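Forberg Dry Foam Fabric Cleaner, 400 ml, Item 3704

Posted Monday, July 23, 2018 by Masri Product Desk
55 shares | 2 comments

Item 3704 is a ready-to-use dry foam cleaner for fixed fabrics: seat covers, padded panels, fabric screens, and the lower edges of curtains that can't be taken down for washing. It is sold in a 400 ml pump bottle. The pump head mixes the liquid with air as it is pressed, so the bottle holds no propellant gas and can be shipped as ordinary goods.

The foam is made to stay on top of the fabric while the cleaning agent works on the soil. Very little water reaches the padding. As the foam dries, the residue turns brittle and is taken up with a vacuum cleaner fitted with a soft brush. The cleaner does not need to be rinsed out. It contains no bleach, no optical brightener, and no added scent.

Suitable materials

Use on polyester, nylon, acrylic, polypropylene, and blends of these. Cotton and linen may be cleaned if they are colorfast and pre-shrunk. Flat weaves and short-pile fabrics give the most even result. Long pile needs brushing in one direction before the foam dries.

Do not use on silk, viscose, suede, leather, coated blackout cloth, or any fabric marked for solvent cleaning only. Do not use on finished wood. Foam that lands on varnish or lacquer should be wiped off at once with a damp cloth and the surface dried. Plated metal fittings such as handles, glides, and curtain rings should be wiped in the same way. 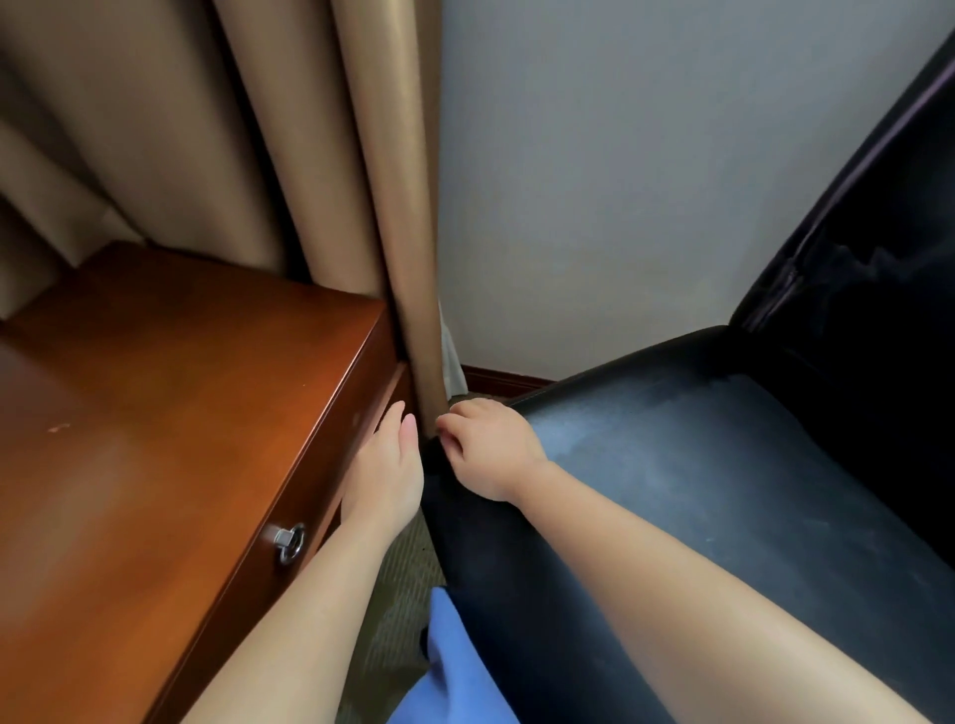
Curtain hem at floor level, between the desk and the chair.

Before cleaning

Vacuum the fabric on both sides where it can be reached. Loose grit that is left in place will turn to mud under the foam and will be worked deeper into the weave. On curtains, pay attention to the hem and the folded side edges. Pull the hem clear of the floor and lay it over a clean white towel. Move furniture back far enough that the fabric hangs free while it dries.

Test for color loss on a hidden area. Apply a small amount of foam, wait two minutes, and press with a white cloth. If color shows on the cloth, stop. Let the test area dry fully and look at it in daylight before going on. Some dyes hold while wet and then dry with a ring. Test each color of a patterned fabric separately, including any trim, piping, or contrast stitching.

Directions

Do not shake the bottle. Hold it upright and press the pump slowly. A fast stroke gives a wet, coarse foam that sinks in. The first few strokes from a new bottle should go into a sink.

Put the foam on a brush or sponge first, then on the fabric. Work from the outer edge of a mark toward its center. On a whole panel, work from seam to seam and finish the panel before taking a break, or a line may show where one pass dried before the next. Keep light pressure on the brush. The bristles should bend only at the tips.
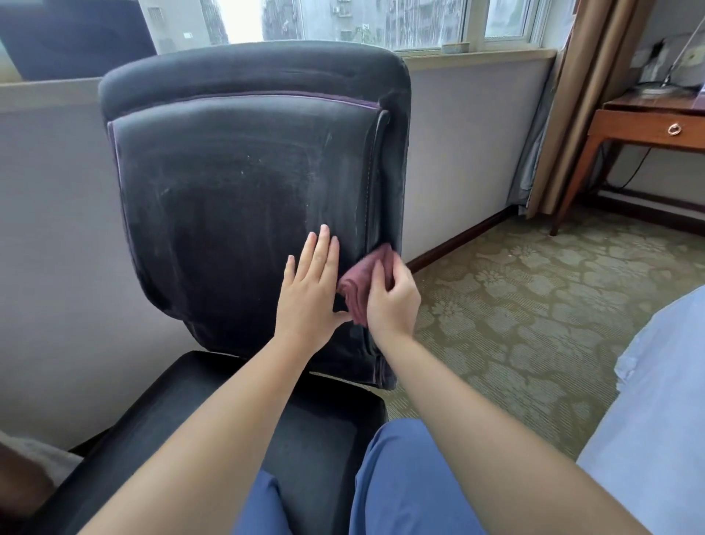 Seams and buttoned areas hold more foam than flat areas and take longer to dry. Use less there and go over them with a dry microfiber cloth before moving on. Zippers should be closed during cleaning. Hook-and-loop strips should be covered with tape so that they don't snag the brush.

Leave the fabric alone until it is dry to the touch across the full panel. Drying time depends on room temperature, air movement, and the thickness of the padding. Open a window or run a fan at low speed. Don't use a hair dryer or a heater. Vacuum slowly, first across the weave and then along it. If the fabric feels stiff after vacuuming, there is still residue in it. Brush it dry and vacuum again.

Stains

The foam is effective on body oil, food grease, cola, coffee without milk, general handling marks, and street dust. It is partly effective on red wine, milk, and washable marker. It won't remove ballpoint ink, rust, mildew staining, sun fading, or permanent marker. Treat candle wax and chewing gum by freezing and scraping before any foam is applied. Protein stains should be blotted with cold water first.

A second treatment may be given once the fabric is completely dry. If the mark is the same after the second treatment, a third won't help.

Technical data

Item number: 3704
Contents: 400 ml
Form: clear liquid, white foam at the pump
Ionic type: anionic
Dilution: none, use as supplied
Propellant: none
Scent: none added
Cap color: gray
Pump: fits all Forberg 400 ml bottles, can be rinsed and reused

Storage

Store upright, closed, and away from frost. A bottle that has frozen may separate and should not be used on visible fabric. Do not store above 55 °C. Rinse the pump with warm water if the bottle is going to stand for a whole season. Dried cleaner in the nozzle is the usual cause of a weak stroke.

Safety

Keep away from children. Avoid contact with the eyes. Wear gloves if the skin is sensitive. Do not mix with other cleaners. The full safety data sheet is supplied on request and is packed with every case order.

Related items

Pavside horsehair upholstery brush, narrow
Pavside microfiber cloths, white, lint-free
Forberg spare pump head
Forberg curtain hem clips, plain steel

Ordering

Single bottles and cases ship from the Dodthorpe warehouse. The earlier screw-cap bottle has been withdrawn. Refill cans will be offered from October under a separate item number, and the current pump head will fit them with the adapter supplied in the carton. Opened bottles can't be returned.

Contact Masri Sales | © 2018 Masri | Back to top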